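10/17/18

Stamping day, finally

Ok quick one, I have dinner in the oven and red ink under three fingernails.

So the tags for the fall market. I need 300 of them and in August I swore I would not handwrite them again, because last year my hand cramped up at tag 60 and the rest look like a doctor wrote them. Stamps this year. Wooden block, red pad, done. That was the plan.

First thing – clear the table. All the way. White table, plain wall behind it, no fabric scraps, no coffee. I always skip this and I always get ink on something I like. Then scrap paper down before any of the good card comes out. 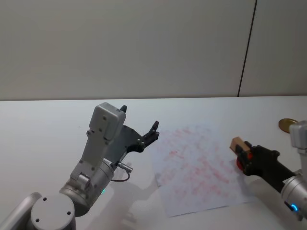 Paper on the table, wall behind.

The pad is a Britex, the red one. Out of the wrapper it's way too juicy. You press once and get a blob with a sort of halo. Press again on scrap, less blob. By the fourth or fifth go it starts to look like something. I did a whole sheet of nothing but test prints at home last week and kept it, it's taped inside the cupboard door now so I remeber how hard to push. Not very, is the answer. Lean, count two, lift straight up. If you rock the block the edges go double.

Card is from Prellimmont, the 16 pack, cream. Pricey for what it is. I also tried the Sarnach kraft and the red goes brown on it, kind of nice for Christmas, wrong for this.
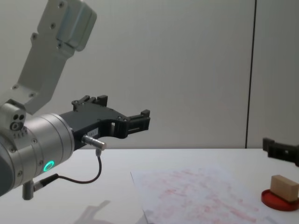

Rusu wrote in under the last post that a folded dish towel under the paper gives a much cleaner print than a hard table, and that the pad should be stored upside down so the ink stays near the top. Trying both. The towel helps a lot with the big stamp, not so much with the tiny one, it sinks in and you get the rim.

Drying takes longer than the label says. Give it 17 minutes on the cream card, I timed it, then stack. I stacked at ten and smudged the whole top row, pink fuzz everywhere.

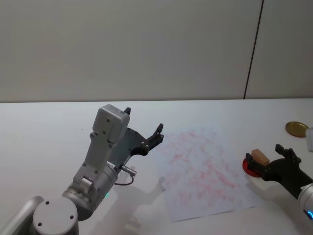
Cleanup is a damp cloth and dabbing, no scrubbing, no running the block under the tap or the wood swells and the rubber peels off. Ask me how I know. Old toothbrush for teh corners.

Still to do – punch holes, cut string, find the string. Oven's beeping, more later.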